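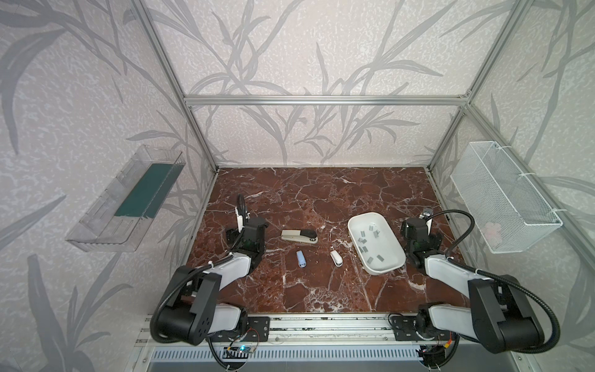 According to Lộc, a stapler was a terrible choice, and he had said so in February, when there was still time to pick sponges.

"Sponges don't do anything," said Matěj.

"Exactly. You put the sponge down and you're finished. You get a ribbon."

The rules for the Grindlow Schools Robotics Meet gave every team the same task sheet: two arms, one household or office job, ten minutes. The team from Dullow had chosen towels. The team that won last year had chosen towels. Matěj had chosen loading staplers, because his father sold office supplies and he felt it would mean something.

They had named the left arm Irka and the right arm Cao. Irka was supposed to hold the stapler. Cao was supposed to fetch a strip of staples from the white bowl and lay it in. In 163 tries Cao had fetched a strip 39 times, and on most of those occasions had carried it proudly to the wire basket.

"She thinks it's a mailbox," said Matěj.

"She thinks it's Tuesday's bug, which you said you fixed," said Lộc.

Mr. Greenwood came in with his coffee and his jacket already on. He taught chemistry and had been given the robotics club the way other people are given jury duty. He looked at the three staplers on the marble for a while.

"Which one does it load?"

"The big one," said Matěj.

"Any of them, in theory," said Lộc. "In theory it's very good."

Mr. Greenwood drank some coffee. The school had paid 600 dollars toward the project and he was expected to write a paragraph on how it was going. So far he had written the word "ambitious" and left it alone.

"Run it once," he said. "Then I'm locking up."

Matěj pressed the key. Cao leaned out over the bowl, thought, and came up with a strip held dead level. Irka closed on the big stapler. Cao swung across, slowly, and stopped an inch short.

They waited.

"Is it thinking?" said Mr. Greenwood.

"It's being careful," said Matěj.

Cao turned around and put the strip back in the bowl.

"Well, that's new," said Lộc, and pulled his chair in. Mr. Greenwood looked at the clock, took off his jacket - one sleeve at a time, in case somebody objected - and sat down.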